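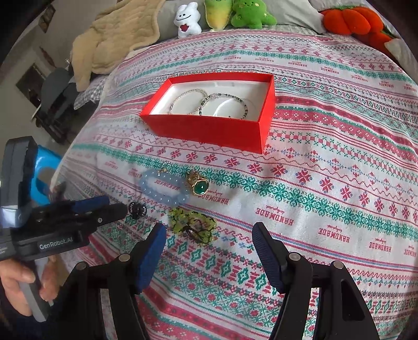
Schmuck einräumen mit Handgreifern, Kästchen auf der Tagesdecke

Newsletter > Technik > Störungen
1. Juli 2021 – Redaktion Arko
3 Kommentare · 100 mal geteilt

Kurz aus dem Projekt Perwood: Aufgabe Schmuck ist vorerst gestoppt. Grund – linker Greifer schließt nach, obwohl der Griff schon losgelassen ist. Bei Armbändern aus Perlen ganz schlecht, ein Gummi ist gerissen, Perlen überall. Verletzt wurde niemand, Finger war aber nah dran.
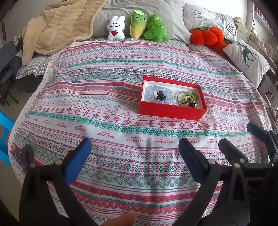
Lesezeit: 1 Min.

Perlenbänder im roten Kästchen, teils übereinander – genau da bleibt der Greifer hängen und zieht weiter. Fehler 3 mal nachgestellt, im Log von Rosenthal steht jedesmal Code 265. Vermutlich Rückstellfeder, Proltis prüft noch. Im Mai gabs das schon mal, damals nicht weiterverfolgt.

Bis auf weiters: Finger weg vom Bereich zwischen den Backen, bei Nachlaufen sofort ablegen und ausschalten. Nicht selber aufschrauben! Geräte mit mehr als 1000 Zyklen bitte bis zum Monatsende einschicken, Ersatz kommt aus dem Lager.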